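Budgeting for a first simulation setup: GPU box now, or rent until the arm arrives?

Asked 2/25/23 in Equipment and Purchasing
116 views, 2 answers

Question

We are a small shop planning to add a kitchen-prep arm. The real arm and gripper are on the plan for August, and until then all the work is in simulation. I have to turn in a budget before that and I'm stuck on how to split it.

The quote from Brolside covers the arm, a parallel-jaw gripper, a wrist camera mount and a stand. It does not include spare fingers or pads. Swanson quoted a similar arm for less, but their gripper opens 70 mm at most and the controller is a separate line item.

On the computer side we have one desktop that renders the kitchen scenes. It is slow once there are a lot of objects on the counter. I can either buy a second machine now or rent time by the hour and put the money toward the arm.

Two views from the wrist camera in our current scenes:

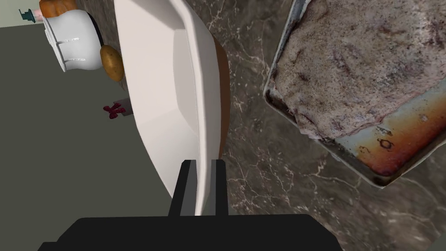
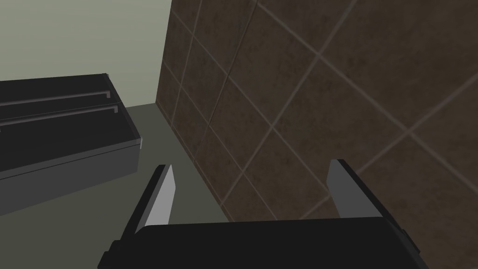

Simulated kitchen, gripper at the bottom of both views. First one is at the counter with the baking dish, second one is down by the cabinet with the two long handles.

The tasks we care about are picking up bakeware by the rim and opening drawers and cabinet doors. Things I would like to know:

Is it reasonable to buy the arm before the simulated tasks are working well?
How much should I set aside for fingers, pads and mounts?
Second machine or rented time?

I have one shot at this budget and no line for "other," so anything I leave out waits until next year.

Answer 1 (accepted)

Settle the gripper first. The rest of the list depends on it.

Take the bakeware you really plan to handle and weigh it full. A ceramic dish held by one edge puts a lot of twist on the fingers, much more than the same weight held over its center. Arm payload figures usually don't tell you that. Ask both sellers for the allowed moment at the flange and the grip force at the opening you will use. If Swanson can't give you the second number, I would take them off the list.

70 mm is plenty for a rim or a bar handle. It is not enough for a potato picked up the long way or for most pots, so write down every object before you decide it's fine. Measure them with calipers.

For fingers and pads, budget two full spare sets plus a sheet of pad material. Pads wear, and on glazed ceramic you will probably try more than one kind. We bought one spare set the first year and lost 17 working days waiting on the next one. Mounts are cheap if you can print them.

Low drawers need reach near the floor. Check that the stand lets the arm get down there without the elbow hitting the counter. A fixed stand at counter height often won't do both jobs. A lift column costs real money and it is easier to put it in the budget now than to ask for it later.

On the computer, rent for a month and keep the bill. Multiply it out to August. If it comes to more than the price of the machine, buy the machine. You will still want one local computer to run the real arm, and it does not need to be the fast one.

I would not wait for the simulation to be perfect before ordering. Lead times are long. Order when the task list stops changing.

Answer 2

We use Jinberg for mounts and cable covers and they've been OK. Shipping is slow.

Buy the second machine. Rented time always goes over because people leave it running over the weekend.

Also get a used kitchen cabinet and some old pans. We got a set of Ideo drawer units secondhand and bolted them to a pallet. Don't practice on anything new, and make sure the pans include a few with burnt-on stains if that's what you'll have in real use. They look different to the camera.

Comment from the asker

Thanks both. The lift column was not on my list at all. I checked the Brolside stand and it is fixed height, so I've asked them for a price with a column. Will try the one-month rental and see what the bill looks like. Still waiting on grip force from Swanson.

Comment on Answer 1

Add the emergency stop and the floor anchors. Neither one was in our quote and we had to pull it from the pad money.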